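Building a Two-Armed Helper in a Shared Workshop
Handout for session four: simulate first, then pick up the screwdriver

Welcome back, everyone, and a special welcome to those of you who joined after the February intake and are still finding out where the good chairs are. Last time we got as far as bolting the shoulder brackets to the bench stand, and several of you asked, very reasonably, why we then put all the tools away and spent the rest of the evening in front of a screen. I promised I would write down a proper answer, so let me try.

Our build, which we have been calling Kelura, is meant to open a cupboard or a drawer in an ordinary kitchen and hand something over to a person sitting down. It sounds like a small thing to want. I thought so too, until I tried to teach a machine to pull a handle. A drawer moves along a straight line, and an arm with several joints would much prefer to swing in a curve. If the two disagree, something has to give, and in my own garage it was the drawer front, which I still owe my sister. (She reads these notes, so: hello, Unnur, it is on my list.)

So we begin in simulation. The room on the screen has walls and a floor and furniture, and our robot stands in it with both arms. You can get the reach wrong there all evening long and it costs you nothing but a restart. Amos ran the drawer approach 400 times in one weekend with small changes to the starting pose, and the notes he kept are in the blue binder by the door. Please read them before you change anything in the shared settings file, and please put the binder back!

A few things to settle before you run your own approach this week.

Where the base stands. Put the robot too close and the elbow has nowhere to go when the drawer comes out. Too far, and the wrist is nearly straight before it has even arrived, with nothing left over for the pull. Start at the marked spot and move back 20 millimeters at a time.

What the other arm is doing. Beginners forget the idle arm completely – I certainly did – and then wonder why it has knocked into the side of a cabinet. Give it a resting pose with the gripper open and well clear of the work, and save that pose under your own name.

How wide to open the jaws. A handle needs more room than you would think, especially if the hand comes in at a slant. Open wide on the way in, close slowly, and hold still for a moment before you pull.

Which view you are looking from. We use a view from the body for planning and a close one over the gripper for the last stretch. Get used to switching between them. The close view shows you the fingers beautifully and tells you very little about the rest of the room, so go back to the body view whenever you feel lost.
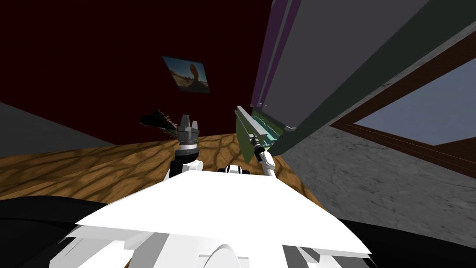
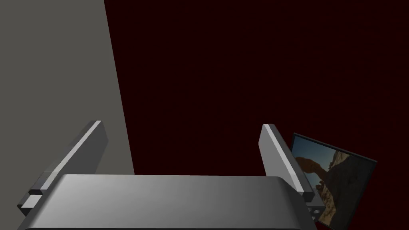 Halldóra Brøndum
Course leader, Skitora Shared Workshop

With the right gripper up at the green drawer-like panel, as in the first of these two views, look hard at the angle of the wrist before you send the close command. The second is the close view over a gripper with its jaws apart, and there I'd like you to practice judging the gap by eye and then check your guess against the joint readout.

For next time, please bring one saved run of your own, good or bad. Darcy will be at the bench early if you want help loading it. We'll compare the runs together and then, if the new wrist bearings have come, we can go back to the real arm, which I know is what most of you have been waiting for. Bring an apron if you mind grease on your clothes.

This site uses cookies to remember your settings. Accept all | Manage preferences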